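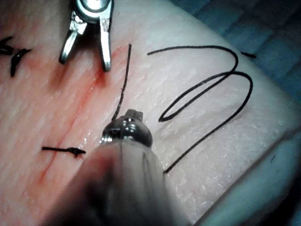
Marion Skinner writes that her practice pad has gone sticky after a few weeks in a drawer, that the red dye will not come off, and that her running stitches now tear out at the edge of the cut. She asks whether the pad is finished or can be brought back.

In most cases it can be brought back once or twice. The notes below cover the cleaning, marking, storage and bench layout of synthetic skin pads used for suturing practice, and the care of the instruments used with them. They apply to silicone pads and to the softer gel-type pads, with the differences given where they matter.

Stickiness

A new pad has a dry, slightly powdery feel. With use the surface picks up skin oil, dye and lint, and the powder finish wears off. The pad then drags on the needle holder and holds fluff.

Wash the pad in lukewarm water with a few drops of plain washing-up liquid. Use the flat of the fingers. A nail brush opens small cuts and should be kept for the tray. Rinse until the water runs clear, stand the pad on its long edge on a rack and leave it overnight. Do not use a hairdryer or a radiator.

When dry, dust with cornflour through a tea strainer, spread it with a soft paintbrush and tap off the surplus over the sink. Talc also works but gets into the box joints of the instruments.

Soft gel pads should be wiped and not soaked. Water enters along old cuts, sits between the layers and lifts them apart. If a layer has already lifted, the pad will not hold a deep stitch at that end and the area should be reserved for simple knots.

Red dye and staining

Staining along a cut is normal where coloured fluid has been used. The dye sits in the fine creases of the surface and spreads sideways if it is wiped across the cut. Blot first with folded kitchen paper, pressing straight down, then wipe along the line of the cut and never over it.

Water-based food colouring comes out in part with cold water if it is dealt with on the same day. After that it should be treated as permanent. White spirit, acetone and bleach all make the stain less visible and all damage the pad. Silicone swells in white spirit and goes back to size with a weaker surface.

A stain has no effect on how the pad takes a stitch. Cleaning past the first two washes is a matter of appearance only.

For anyone mixing their own fluid, less colouring is needed than most recipes state. Four drops in an egg cup of water shows clearly on a pale pad. Thicken with a pinch of cornflour if it runs. Cover the table with an old wipe-down cloth and keep the mixture away from unsealed wood and grout.

Torn stitches

Tearing at the edge has three usual causes: bites taken too near the cut, the same holes used repeatedly, or thread pulled upwards when the knot is tightened. The first two are faults of the pad layout and can be planned out.

Mark the pad before the first cut. Use a washable felt pen and a steel rule. Keep cuts at least 20 mm apart and 15 mm from the rim. Start with the shortest cut at the left and work across, leaving the middle of the pad until last. The middle is the best supported part and is wasted on early attempts.

Cut with a fresh blade in one pass at an even depth. A blade that has been through silicone several times drags and leaves a ragged lip, and a ragged lip tears. Put used blades straight into a lidded metal tin or a proper sharps box. They must not go into household rubbish or recycling loose.

Once an edge has torn, move to a new section. Superglue sets hard and will chip a needle point. Silicone sealant can be used to close a cut on a silicone pad, smoothed flush with a wet finger and left for two days, but the repair is stiffer than the surrounding material.

Holding the pad still

A pad that slides teaches the wrong tension. A damp dishcloth under the pad is enough on a laminate worktop. On a varnished table use a square of rubber shelf liner, cut 1 cm smaller than the pad all round so that it does not catch the thread. Bulldog clips hold well but compress the edge and pull the cut open.

Fenna De Bruijn uses a shallow baking tray with shelf liner inside and a second piece beneath. The rim stops needles rolling on to the floor. This is a good arrangement where the table is also used for meals, as the whole job can be lifted away in one go. The tray should then be kept for this purpose only.

Thread

Black thread is easiest to see on a pale pad. Trim a frayed end back to sound thread before going on, as frayed strands split further when gripped. Grip the thread by the end that will be cut off. Jaws with a cross-hatched face flatten and weaken it wherever they close.

Expired suture packs are suitable for practice. Ordinary polyester sewing thread is an adequate substitute for knot work on a separate board, though it is limper and knots down faster. Keep offcuts in a jar during the session. Loose ends stick to a pad and are awkward to remove from a washing machine filter.

Count needles out at the start and back in at the end. A magnetic strip from a kitchen knife rack, laid flat, holds them within reach. Pass a magnet over the floor before anyone walks there barefoot.

Instruments

Rinse in warm water directly after use with the jaws open. Dye and cornflour dry hard in the hinge. Clean the hinge and the jaw faces with an old toothbrush, rinse, shake and dry with a lint-free cloth. Store open, or closed on the first ratchet click only.

One drop of light machine oil in the hinge is enough. Work the jaws, then wipe off all the excess, as oil transferred to a pad will not take powder afterwards. Brown marks are often water deposits and rub off with a pencil eraser. Marks that leave a pit are rust, and the instrument should be kept away from the others.

Storage

Store pads flat, powdered, in a lidded plastic box with greaseproof paper between them. Do not use newspaper, as the ink transfers. Keep the box out of direct sun and away from PVC items such as cable and vinyl mats. Nothing should be stacked on top.

Practice fluid keeps for three days in the fridge in a labelled jar. Label it clearly.

Reply to Marion Skinner: wash, dry overnight, powder, and turn the pad over. If the underside has no backing mesh it can be marked out and used as a second face.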